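Small Things from the Plarnow Workshop
A gallery by Fernanda Cordeiro
2022-09-18

Since July I have the habit to go to the Plarnow workshop after my work and look at the tables. I don't build anything there. I am a bookkeeper, and my friend Graça Loureiro rents a bench on the upper floor, where she repairs lamps and old taps. She told me many times that I should put my pictures in one place, so finally I made this page.

The subject is the small things which stay on a work table: fittings, screws, pieces of tape, baskets, the caps of pens. I like them more than the finished objects. A finished lamp goes home with its owner, but a small brass ring can live on the same table for a whole summer.

Some words about how I choose. I had 300 pictures on my computer and I kept very few of them. I threw away everything that I had arranged with my own hands, and this was painful, because some of those were pretty. If I move a screw to a better place, I can see it later, and then I don't enjoy the picture anymore. Now my rule is that I don't touch anything on a table which is not mine. Graça says it is also good manners.

Brass is the most difficult material for me. It takes the light in one point and the rest becomes dark, or the opposite, the whole piece shines and has no form. White tables help a little. Graça's own bench is old wood, very dark, and on it the fittings look warm and serious, like in a museum. On a white surface the same kind of piece looks smaller, and you notice the gold color first.

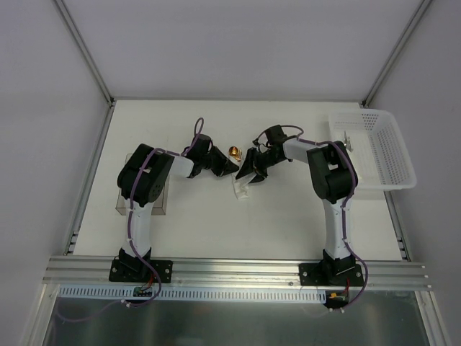
With white paper and white tape I have the opposite problem. On a white table they almost disappear, and only the folds save them. I used to think a crumpled strip was dirt and I waited for somebody to clean it. Now I am happy when one is left. Patrício, the café downstairs, has paper napkins which fold in a similar way, and I practiced with those for many evenings before I was satisfied with the shadows.

Baskets are another thing I started to notice. Almost every table in the building has a plastic one somewhere at the back. Graça keeps three and she knows what is in each, but she could not explain the system to me. One has only parts from a Pledon tap, the model her mother had in the kitchen, and she is still looking for the correct washer. If you have one at home, 16 millimeters, please write to her and not to me!

The light: I use what the room gives. Upstairs there is one window to the north and a lamp from Briltero with a long neck, which Graça repaired herself and then didn't want to sell. The best time is before 11 in the morning. After that the sun comes over the opposite roof and everything white is too bright for my taste.

A small correction to the first version of this page - I wrote that the workshop has 60 benches. This is the number of members. The benches are fewer, and several people share.

If you would like a print, ask me at the workshop or leave a note on Graça's bench, under the heavy green stone. I print on matte paper only. The next group of pictures will be about drawers, if the neighbors allow me to open them.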